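4. Demonstration at the Spring Open Day

4.1 Setting and purpose

The manipulation cell described in Section 3 was shown to the public at the Vivomach open day on April 22, 2021. The event gave us a chance to observe the system outside the conditions under which it had been tuned. Visitors entered in groups of up to 15, stayed for one demonstration cycle, and then moved on to the other stations in the hall. The cell was run by two operators from the Palacios laboratory, who followed a written script and did not change any control settings during opening hours.

The demonstration had two aims. The first was to present shape and color sorting in a form that people without technical training could follow. The second was to collect placement data under the changing light of a public hall, where large windows and foot traffic could affect the camera-based pose estimates. The earlier laboratory trials, held in December, had used fixed lighting and closed blinds.

4.2 Task and materials

The task used small painted blocks set out on a wooden board, which in turn rested on the pegboard work surface. Each cycle began with a short spoken introduction. A visitor then chose a rule from a printed card, such as "group by color" or "group by shape," and the operator entered the choice at the console. The robot picked the blocks one at a time and moved them according to the rule. Blocks of the same color could differ in shape, and two blocks of the same shape could differ in color, so that the two rules led to different groupings of the same set. Figure 4 shows a layout of this kind, with the front part of the board left clear and wide gaps between the blocks.

The gaps matter for the grasp planner. Sonda, the planning module used throughout this work, rejects any grasp in which the open fingers would come close to a neighboring block. When blocks are set too near each other, the module first looks for another approach angle and, if none is found, moves on to the next block in the queue. Star and heart shapes were the most demanding in this respect – their outlines offer few pairs of parallel faces, and the choice of angle is therefore narrow.
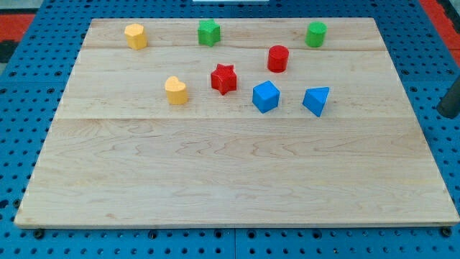 Figure 4. Colored shape blocks on the maple board, including two stars, two cylinders, a heart and a cube.

Can the same planner be used for blocks that are not in the shape library?
The planner needs an outline for every object it handles, so a new block must first be scanned and added to the library, after which no further change to the planner is required.

4.3 Procedure during opening hours

A total of 560 visitors passed through the station. Before each group entered, an operator reset the board by hand, using no fixed template. This was a deliberate choice. In the December trials the starting positions had been drawn from a list, and reviewers of our earlier report asked whether the results would hold for layouts arranged by people. Operators were told only to keep every block fully on the board and to leave room for the fingers.

All picks and placements were recorded by Jikent, our logging tool, together with the rule selected, the estimated pose of the block, and the final joint positions. The log for the day holds 2,281 pick attempts. Attempts stopped by an operator were kept in the log and marked as such. No images of visitors were stored.

4.4 Observations

Three points from the day are relevant to the later sections. First, failed picks were more frequent in the late afternoon, when sunlight reached the work surface from the side. Shadows next to the blocks were at times read as part of the outline, which shifted the estimated center. The correction described in Section 5 was developed from these cases.

Second, visitors preferred the color rule, which was chosen in nearly 65 percent of cycles. The shape rule was therefore tested less often than planned, and comparisons between the two should be read with care.

Third, the most common question from visitors concerned speed. The arm had been slowed for the event as a safety measure, and many visitors took this to be its normal working rate. For future open days the operators have added a sentence on this point to the spoken introduction – it is placed before the first pick, while the arm is still at rest.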